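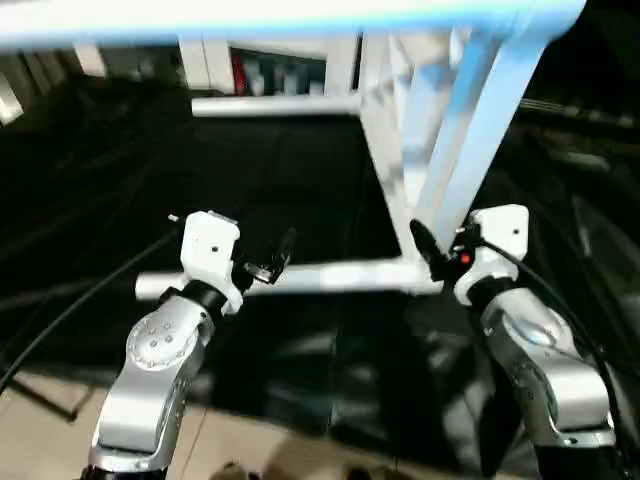 The long way round to a good loaf

My grandmother kept her bread in an enamel bin with a lid that never quite fitted, and if you lifted it too quickly the clang would bring her in from wherever she happened to be. She could be at the far end of the garden, up to her elbows in beans, and still she would hear it. I was allowed the crust end with butter, and I was allowed it only after school, and I have been trying one way or another to get back to that crust for most of my grown-up life.

So it was probably only a matter of time before I ended up in Illby, standing at a cold back door at an hour when even the gulls were keeping quiet, waiting to be let into a bakery.

Illby has one long street that runs downhill to the water and a shorter one that can't make up its mind. The bakery is on the shorter one, between a shop that sells wool and a house with a blue gate. It is called Nandetti, after the family who opened it as a cake shop and ran it until their knees gave out, and Luzius Kaufmann has never seen any reason to change the sign. He has repainted it twice, in the same green, and people still come in asking for the almond horns that Mrs Nandetti used to make. He makes them on Saturdays. He says they are not as good as hers and I believe him, though I ate three.

Luzius grew up in a village where the oven was shared, and families took their turns at it in an order that had been settled so long ago that arguing about it was a kind of local sport. His aunt had the last turn of the day, when the bricks were falling in heat, and she used it for heavy rye loaves that sat in there half the night and came out nearly black. He talks about those loaves the way other people talk about a house they used to live in. They were sliced as thin as you could manage, with a good deal of butter, and one of them would see a family through to the following week.

"You did not eat it on the first day," he told me, and he was quite stern about it. "On the first day it was still making up its mind."

I thought about this a good deal on the train home. We have become so fond of the warm loaf, the one that steams when you tear it, that we have rather lost the pleasure of the loaf on its second day, or its fourth. A proper rye is gummy and sulky when it's fresh. Leave it wrapped in a cloth overnight and it settles, and the sourness goes round at the edges, and suddenly you have something you can put a slice of cheese on without the whole business falling to bits.

The mixing at Nandetti starts the afternoon before. There is a rye starter that lives in a crock and a wheat one that lives in a tub, and they are fed at different times because, Luzius says, they have different characters. The rye one is greedy. The wheat one sulks if the weather turns. By the time I arrived, the dough had been resting for hours, and Khang Khương was already at the bench, shaping it.

Khang came to Illby to be near his sister and took the job, he says, because it was the only one in town that would leave his afternoons free for fishing. He had never made a loaf before. He had, however, spent his teenage years in his uncle's shop, Lương, which sold filled rolls to half the offices in the city, and he had strong opinions about crust. He wanted it thin. He wanted it to shatter. Luzius, raised on bread you could have mended a wall with, thought this was very nearly immoral.

They argued about it for the best part of a winter, and you will find the result on the middle shelf most mornings if you are early enough. It's a long roll, pale gold, made with a little rice flour and a spoonful of the wheat starter, and it crackles when you squeeze it. They sell 30 on an ordinary weekday and they could sell more, but the oven only has so much room and the rye won't be hurried out of it. I had mine with a fried egg and some pickled carrot that Khang keeps in the fridge for staff, and I would get up at four in the morning for it again – perhaps not in November, but certainly in May.

What I hadn't expected was how much of the work is waiting. I had pictured flour in the air and a lot of rushing about, and there was a bit of that when the first trays came out, but mostly there was a long, companionable quiet with the radio turned down low. Luzius did the crossword. Khang mended a reel. Every so often one of them would get up, lift a cloth, press the dough with a knuckle, and either grunt or not grunt. I asked how they knew when it was ready, and they both looked at me kindly, and Khang took my hand and pressed my knuckle in too. It felt cool and a little springy, like the soft part of a baby's arm. The dent came back slowly.

"Like that," he said. "When it's in no hurry."

I have had that sentence in my head in my own kitchen ever since, where things are a good deal less calm. My starter came home from Illby in a jam jar wrapped in two tea towels, and I fretted over it like a new parent. The first loaf was a brick. The second was a slightly lighter brick. With the third I did as I'd been told and left it alone, and went out and cut back the honeysuckle, and forgot about it until nearly supper time. It rose, bless it! It leaned a bit to the left and the top had split where I hadn't meant it to, but there was a real crumb inside with real holes in it, and it tasted of something.

If you'd like to try it yourself, begin with a simple loaf of mostly white flour with a handful of rye. Mix it wetter than you think is sensible. Give it a few folds in the bowl over the first couple of hours, wetting your hands each time, and then put it somewhere cool overnight. Bake it in a heavy pot with the lid on, as hot as your oven will go, for 20 minutes, then take the lid off and give it the same again or a touch longer. It should be darker than you're comfortable with. Luzius was very firm on this point and held up a loaf I would have called burnt to show me what he meant. It was the best one of the morning.

Then you have to leave it to cool, and I am no help to you there. I bought an enamel bin at a jumble sale last spring, cream with a green rim, and the lid doesn't quite fit. My daughter is six and can lift it without making a sound.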